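# Kitchen Corner, Tridport Hall

30/04/2023

The kitchen at Tridport Hall gets used by three groups now, and the cups and racks get moved around a lot.

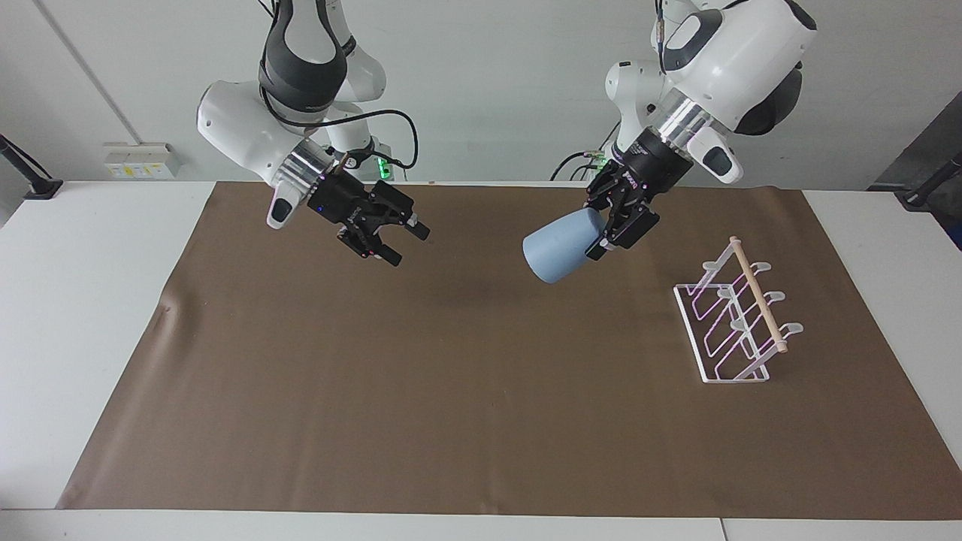

Most of what we own came in one order from Kerslake. We bought 60 cups and 50 side plates, and Raelene Lowther found the racks secondhand in Talau. Cups are washed by whoever used the room last and left on a rack until the next group comes in. The cupboard by the door holds up to 138 pieces if the bowls are nested.

**Cups.** The light blue ones go on the lower shelf. They have a plain straight shape and a matte finish. Please keep them apart from the glass tumblers, which chip easily.

**Dish rack.** The white metal rack is for cups and small plates. Large pans should be dried by hand and hung up. Marama Halliday has a second rack at home if we need it for the August lunch.

**Table covering.** Brown paper goes on the white table for any messy job. A new roll is under the sink. Fold used sheets and put them in the paper bin.

**Still wanted.** Two tea towel hooks, a washing-up bowl and a longer drain tray. Fergus Pringle has a list of what the Zakcombe shop has in stock. If you are giving something, leave it on the counter with your name on it and Pantelis Vasilakis will add it to the inventory.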